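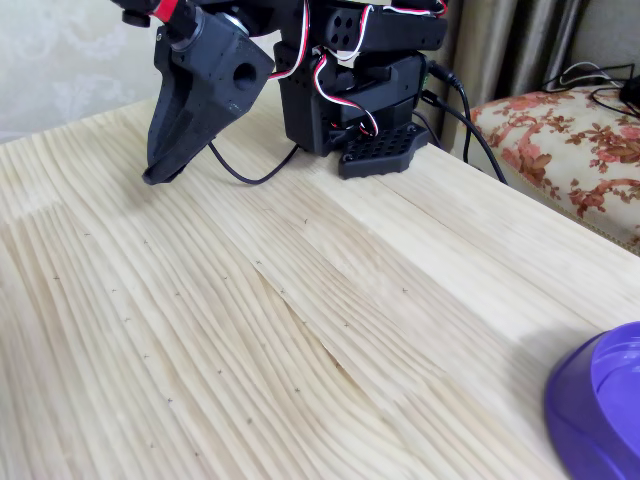

Progress report: Holtow fit-out, small-room furniture
Prepared by Rodica Ursu for Zamfira Zamfir, Echeverri
5/18/18

Status
The pine table is in place in the small room and in use. The top was ordered from Zalbridge in April as a jointed pine panel with a clear finish, and is 700 mm deep. It sits level. The wall behind retains its existing pale patterned covering, and no repainting has been charged to this grant.

Surface condition
The top was inspected in daylight. The grain is strongly figured and the seams between boards can be followed by eye, with slightly darker streaks next to them. We do not class this as a defect. The small dark crosses on the left and centre of the top are to stay until the end of the funding period. Cleaning is therefore limited to a soft cloth. No solvent or abrasive pad is to be used on the marked area.

Small items
Loose articles are kept to the right-hand side of the top. At present these are a round purple container, open at the top, and a small tube with a pale blue cap. The storage schedule allows one open container per table. Tubes are to be stored capped and lying flat until the drawer unit arrives.

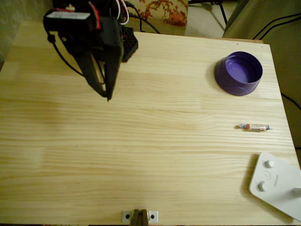
Glare
The clear finish reflects enough light to wash out the grain over part of the top. A blind has been quoted by Zenero at $1,240 installed. We recommend approval, as a matt recoat would mean sanding out the crosses.

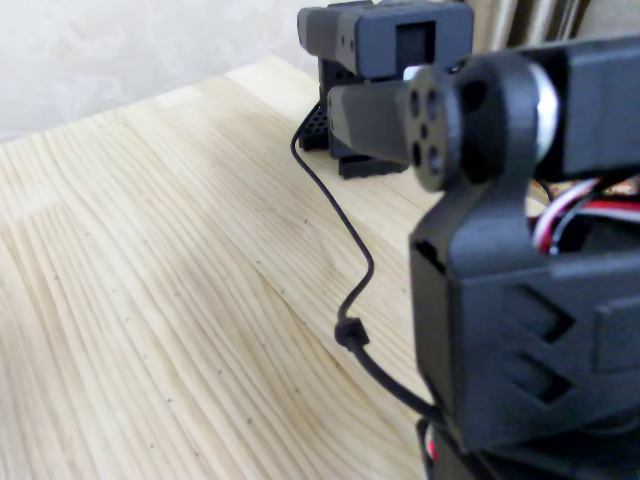
Expenditure
Spending to date is $2,793, covering the panel, the underframe, freight and labour. The blind is not included. Freight ran $40 over the estimate and was absorbed under contingency. The drawer unit has been ordered but not invoiced.

Outstanding work
The underframe bolts need retensioning after the first heating season. Edges will be eased by hand at the same visit, and the seams checked for movement with a straightedge laid across the boards.

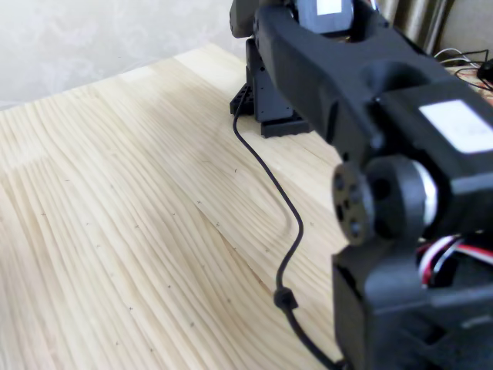

Any seam found standing proud will be scraped flush and spot finished, avoiding the marked area. The drawer unit will be fitted under the right-hand end. Rodica Ursu will forward the Zenero quotation and the freight docket separately. A decision on the blind is requested before the next claim is lodged.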